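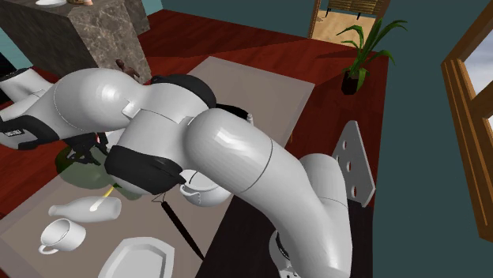 Trullik Field Cooler 12

Vaccine and specimen carrier for outreach clinics

If you have ever packed a cool box at five in the morning for a clinic that is three hours up a dirt road, you already know most of what went into the Field Cooler 12. It is a carrier for vaccines and blood samples, made for the health worker who has to walk the last stretch, and it holds 12 liters in the main compartment with the ice packs already in place. We mention the ice packs because so many carriers are listed by the size of the empty box, and then you put the packs in and find half your space is gone.

We started making it for the district programs that were buying our larger chest, the Lockwood, and then asking us what they were supposed to do once the chest had reached the health post. The chest is a fine thing to have in a storeroom, but it's no use at all on the back of a motorcycle. So the Field Cooler was drawn up to go with it, and the ice packs are the same ones, which means you can freeze a set in the Lockwood overnight, lift them out in the morning and go. If you own a different freezer that's fine too, as long as it has a shelf wide enough for the packs to lie flat.

What it's like to carry

The shell is molded in one piece, with rounded corners that don't dig into your hip, and the lid is hinged along the long side. You can prop it open against your knee and still have both hands free, and there is a foam insert under the lid with slots for the vials you are using right now, so the rest can stay shut away in the cold. People who give a lot of doses in a morning tell us this insert is the part they would miss most.

There are two ways to carry it. The shoulder strap comes with every cooler, wide and padded and long enough to wear across the body over a coat. The backpack harness is sold separately and is well worth having if your walk is more than an hour or so, or if you have record books and a blood pressure cuff to bring along as well (and who doesn't, these days, with so many teams doing childhood shots and adult checkups on the same visit). The harness clips into the same four points as the strap and comes off for washing.

Keeping the right temperature

Please use conditioned ice packs for any vaccine that can be harmed by freezing. Take the packs out of the freezer, leave them on a table until you can hear water moving when you shake one, wipe them dry, and only then put them in the cooler. It feels like wasted time when the truck is waiting, we know, but a frozen vial is a lost vial. A liner sleeve sits between the packs and the load and gives you some extra protection, though it doesn't take the place of conditioning.

A strip thermometer is fixed inside the lid, and there is a pocket beside it that fits most of the small electronic loggers in common use. We don't supply a logger. Programs nearly always have a preferred one, and we would sooner you used the kind your supervisors can already read.

How long the cold lasts depends on the weather, the packs and above all on how many times you open the lid. The full test sheet is packed with every cooler, with results for a closed lid and for one opened regularly through the day, and we'd be glad to send you a copy before you order.

Specifications

Product number: 562
Storage volume: 12 liters, with ice packs in place
Ice packs: set of eight, included
Shell: polyethylene, light gray
Insulation: polyurethane foam
Lid: hinged, with two latches and a replaceable gasket
Strap: included
Harness: optional
Spare gasket: one, included

Cleaning and repairs

Wash it with warm water and a mild soap, rinse it and leave the lid open until it's dry. A weak bleach solution is fine on the shell and the liner, but keep it off the gasket, which goes stiff over time. The gasket pushes in by hand and needs no glue. Latches, hinges, strap clips and the foam insert are all sold as spare parts, and we intend to keep selling them for as long as there are Field Coolers out on the road. If you carry specimens in a cooler, please keep that cooler for specimens and mark it clearly on the outside. Label sets in two colors are available for this and can be added to any order.

Price and ordering

The Field Cooler 12 is $98 with the strap, the ice packs and the spare gasket. Programs ordering in quantity should write to us for a quote. The next production run holds 2000 coolers and leaves our Famatthorpe plant in September, and orders for that run are open now. Smaller orders are filled from the shelf at our Durkberg warehouse, and can usually be combined with Lockwood parts in a single crate if you let us know when you order.

When you write, tell us the country the coolers are going to and whether you will be clearing customs yourselves, so that we can get the paperwork right the first time. Instruction cards come in English, French, Spanish and Portuguese. The card is mostly drawings and is meant to be taped to a wall near the freezer. Extra cards are free, so ask for as many as you have health posts.

Goes well with

Backpack harness for Field Cooler 12
Extra ice pack set
Lockwood chest, storeroom model
Label sets, vaccine and specimen

Page updated August 9, 2026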